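Lonach reports grasp correction method for small turned parts using a single wrist camera

September 12, 2018

Lonach, a developer of software for light assembly robots, has published results from a study of how a two-finger gripper can be lined up with small metal parts using nothing but the camera on the robot's wrist. The work was carried out with Prondus, which supplied the test parts and hosted the second round of trials. The full report and the trial records can be requested from the Lonach press office.

The method is called Ila. It deals with the last stage of a pick, when the gripper is already near the part and the remaining error is small. In many cells this stage is handled by a fixed overhead camera, or by a tray that holds every part in a known place. Ila uses neither. The controller takes a short series of images as the arm comes down, estimates the sideways offset between the part and the gap between the fingers, and moves the arm by that amount before the fingers close.

The offset is measured against the fingertips as they appear in the same image. According to the report, this removes most of the dependence on camera calibration, as a small shift in the camera mounting moves the part and the fingertips together in the picture. In one set of trials the mounting was loosened on purpose and retightened by hand between runs. The success rate in that set was within the normal spread of the others.

"We had been recalibrating after every knock to the wrist, and a good share of the working day went on it," said Areti Zervas, who led the study at Lonach. "Measuring from the fingertips was first tried as a stopgap. The numbers were good enough that we rebuilt the rest of the method on top of it."

Training used 3,000 recorded approaches, all made on one arm at the Lonach workshop. Each record contains the images, the arm position at every step and a label for the result of the grasp. Records of failed grasps were kept and given the same weight as the others. An earlier version trained on successful grasps alone tended to close the fingers too soon when a part lay off centre.

The evaluation consisted of 300 picks with parts that had not been used in training. They were placed by hand on a plain work surface, with no jig. Ila completed all but 20 of them at the first attempt. The baseline, which moved directly to a position computed before the descent began, was run on the same parts and failed more than twice as often.

Shadows were the main source of error. A round part lit from one side casts a dark shape of much the same outline as itself, and early versions of the estimator were drawn towards it, so that the fingers came down slightly to one side of the metal. 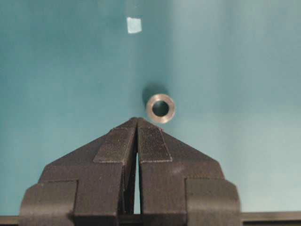
The team dealt with this by recording part of the training set under a movable lamp and by asking the estimator to find the hole in the part as well as its outer edge. The hole is a more stable feature than the rim, where reflections change as the arm moves. For parts without a hole the gain was smaller, and the report lists this as an open problem.

"The failures that are left are mostly on solid pins, and on parts that touch each other," said Asanka Marikar, who was responsible for the trials at Prondus. "Those are common on our lines, so we would not put this into production as it stands. For rings and sleeves it is close."

The report also sets out the limits of the study. Only one type of gripper was used. All parts rested on a flat surface, and none was picked from a bin. Correction is confined to the horizontal plane and to rotation about the vertical axis, so a part leaning against another would need a different approach. Each correction step adds a short delay, and the number of steps was capped at 8 for every pick.

A second phase is due to start in December. It will cover solid pins and touching parts, and will repeat the main evaluation on an arm supplied by Sarantis to check how far the trained estimator carries over to other hardware – a question the present results leave unanswered.

Press contact: Angeliki Kourkoulas, Lonach press office

Technical enquiries: Crescencio Campos, Lonach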